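Ilside Support Services
Automation pilot, second progress report to the Fokgate Fund
Period covered: June to October

Summary

The pilot is running, slightly behind the plan and slightly under budget, and the two facts are related. The robot (supplied by Sarmiento, running Detik's task software) now does part of the clearing and tidying round on one floor of the office. The remaining part is done by the people who always did it, who also now do a certain amount of tidying up after the robot. The grant asked us to report on what changes for staff as well as on what the machine can do, so most of this report is about staff.

Progress against the plan

Task 1, clearing surfaces. Working in daylight and in the early evening. The robot copes with cups, cans, bowls and fruit, provided they are standing apart from one another. Things in a heap it leaves for us.

Task 2, drawers and cupboards. Behind plan. Opening a drawer is fine. Closing one is fine on most attempts, but "closed" as the software understands it and "closed" as a shin understands it are still some way apart. Detik sent an update in September which improved matters on the upper drawers and made no difference we could detect on the lower ones.

Task 3, night running. Not started. The building insurer would like to see a form that the supplier says does not exist. We have asked each of them to speak to the other.

What has changed for staff

The evening round used to be done alone, by whoever was on shift, with the radio on. It is now done by 2 people for the part of the building where the robot works, one cleaning and one watching. The watching was meant to stop after 8 weeks. It has not stopped, and we no longer think it should be described as temporary in the budget. We have moved it from "set-up" to "running costs", where it looks worse and is more accurate.

We have given 40 hours of paid training so far. The first session was mostly about the stop button. Later ones were better, and at the staff's request included how to write a fault note that Sarmiento's support desk will read to the end. The fault notes have become the best thing to come out of the project. They are short and specific, and in places rather unkind.

Hours have not been cut, as we promised in the application. What has shifted is the kind of tiredness. Less bending and carrying gets mentioned at the end of a shift, and more standing about being alert, which several people say they find harder. We had not planned for this and have brought in a swap halfway through the evening so that the same person is not watching for the whole round.

There has also been some friction over who decides what counts as rubbish. Cleaners have always made that call by eye, and office staff have always trusted them to. Now the office has been asked to put anything it wants kept in a marked tray, and the office has not taken to the tray.

Small storage units

Most of the quarter's effort went on low cabinets, which every desk area has and which gather everything. The work involves the top and the drawers together, with the arm coming down from one side. 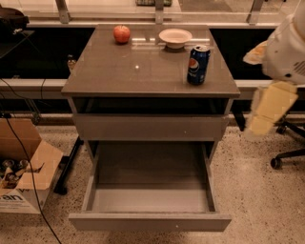 The lower drawer is the hard one, and staff opinion on it was collected at the October meeting. One cleaner's view was that a drawer left open is worse than a drawer never touched, that she can empty and shut one in the time it takes the arm to make up its mind, and that she would sooner have it carry the bin bags down to the yard. We put the bin bags to Sarmiento. They say stairs are not in scope. She says she has noticed that nothing heavy ever is.

We think she has a point and would like to discuss it with the Fund before the next stage is fixed.

Spending

Under budget on equipment, as the second arm has not been ordered. Over on staff time, for the reasons given. We ask permission to move the difference from one line to the other.

Next quarter

Finish the drawer work or agree to drop it. Settle the insurance question. Replace the tray.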